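Trarnon opens shared workspace building in Sumville

SUMVILLE, 6th April - Trarnon has opened its second shared workspace building, on the site of the former Pagano print works in Sumville. The building has 40 rooms for rent by the day, the week or the month, and the first tenants moved in this week.

The Pagano works stood empty for nine years before Trarnon bought it. The brick front and the loading doors on the street side have been kept. Inside, the old press hall has been divided into two floors, with small rooms on the upper floor and larger ones at street level. Heating, wiring and windows are all new.

"People in Sumville have been driving to the next town to rent a desk," said Gergely Nyitrai, who manages the building for Trarnon. "We had a waiting list before the stairs were in. Most of the people on it want a plain room with a door that locks and a table big enough to work on."

Rooms are rented with basic furniture. Tenants may bring their own chairs and shelving, and can paint one wall with permission from the front desk. The larger rooms have a separate power circuit and are open to light technical work as well as office use. Noisy work is limited to the hours between 8 a.m. and 6 p.m.

A monthly room on the upper floor starts at $259, including heat, power and internet. Day rentals can be booked at the front desk or by phone. Tenants on monthly contracts get a key card for evenings and weekends, and free use of the meeting room for 2 hours a week.

Parking is behind the building, with the entrance from the side street. The number 2 bus stops outside the main door. Bicycles can be left in the covered yard, where the paper store used to be.

A cafe run by Dener, the Sumville bakery, will open on the street level later in April. It will serve tenants and the public.

White table and light gray wall panels, Trarnon Sumville:

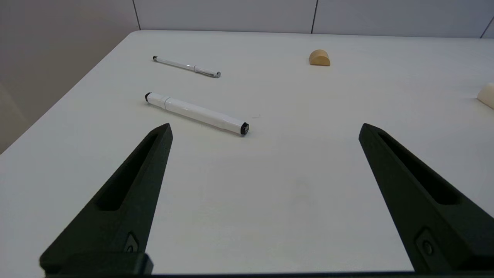
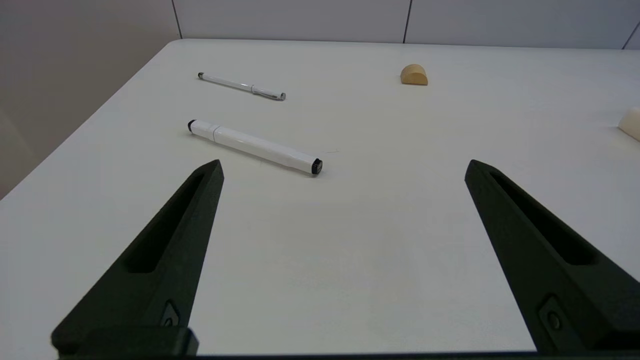
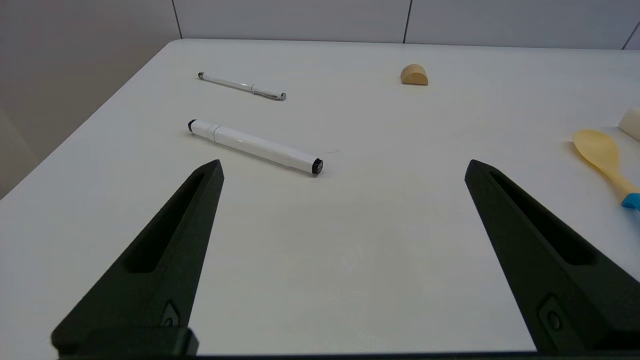
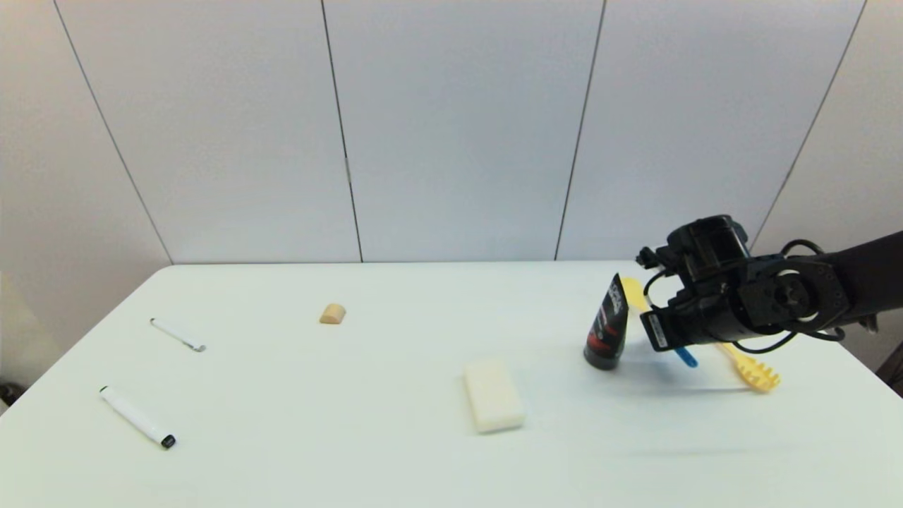 Visiting the building

The front desk is open Monday to Friday from 8 a.m. to 5 p.m. Visitors can see free rooms during those hours without an appointment. Groups of more than six should call ahead.

About Trarnon

Trarnon buys unused commercial buildings and rents them out as small workspaces. Press questions should be sent to Gergely Nyitrai at the Sumville office.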